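From: Treasa Buckley
To: cudport-automation list
Date: 4/5/19
Subject: Re: Door runs and the night porter shift

Hryhorii Polishchuk wrote:
> The porters asked me again what the two-arm unit will do on nights.
> If it opens the ward store doors, do they still walk the corridor?
> They would like an answer before the Dumitrescu contract is renewed.
> Also, is any of this on real doors yet?

Hryhorii,

Last question first. No. All door work is still in the Zinach simulator, and no hardware moves to Cudport before October. The current model has a closed door in an orange frame with a handle of the same color, dark green floor tiles, and the robot with both grippers raised. Wall and floor finishes are placeholders. Door width and handle height will be replaced with your survey values when I have them.

The batch I am working through is 1349 runs. Each run is one approach, one grasp of the handle and one pass through the doorway. I review the failed runs by hand and tag them by cause. Most of the tags so far are for the approach angle. The grasp itself is a smaller problem.

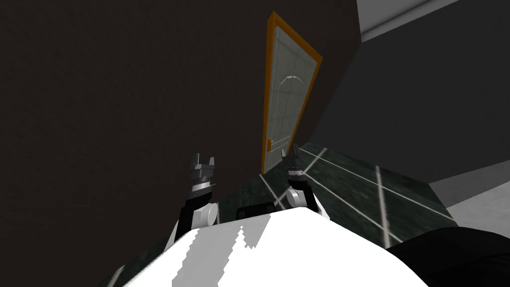 What changes for the porters

1. Linen and dry stores. The unit takes the scheduled trips between the store and the ward doors. The porter loads and signs out the cart as now.

2. Unscheduled calls. No change. These stay with the porter on shift, and the Justance dispatch screen will not offer them to the unit.

3. Corridor walk. It stays. The walk covers fire doors and lighting, and neither is in scope for the robot.

4. Stoppages. If the unit stops at a door, the porter gets a page and clears it. This is new work. I have asked for 8 hours of paid training per person, and it should be written into the job description before anyone is asked to do it.

On head count, the proposal removes no posts. It does cut walking on the store route, and I would expect management to ask what fills that time. The porters should have their own answer ready.

Please send the door survey under ticket 3417.

Treasa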